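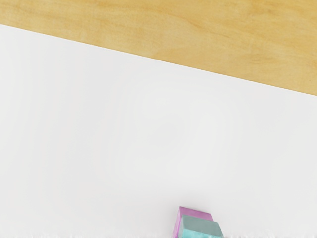
4.2 Running the two-block stack (Zakau Club Kit, simulator)

Complete section 4.1 before the first run. Each student team uses its own copy of the table file.

1. Open the Protley workspace and load the table with the white sheet.

2. Set the episode limit to 1000 steps and the control rate to 60 Hz.

3. Select the pink block as the base and the teal block as the top block.

4. Start the policy server on port 3340, then press Run.

Note: If the port is in use, close the other session – do not change the number in the table file.

5. When the run stops, switch to the side view. A valid stack has the teal block resting on the pink one. A small twist between the two is allowed.
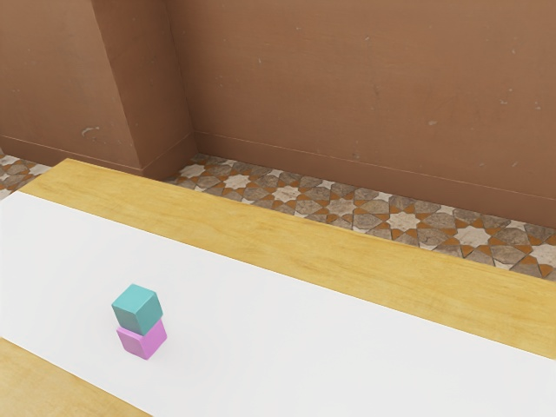
6. Save the log to the team folder and enter the result on the Dunstan score sheet.

Caution: Reset clears the block positions. Save first.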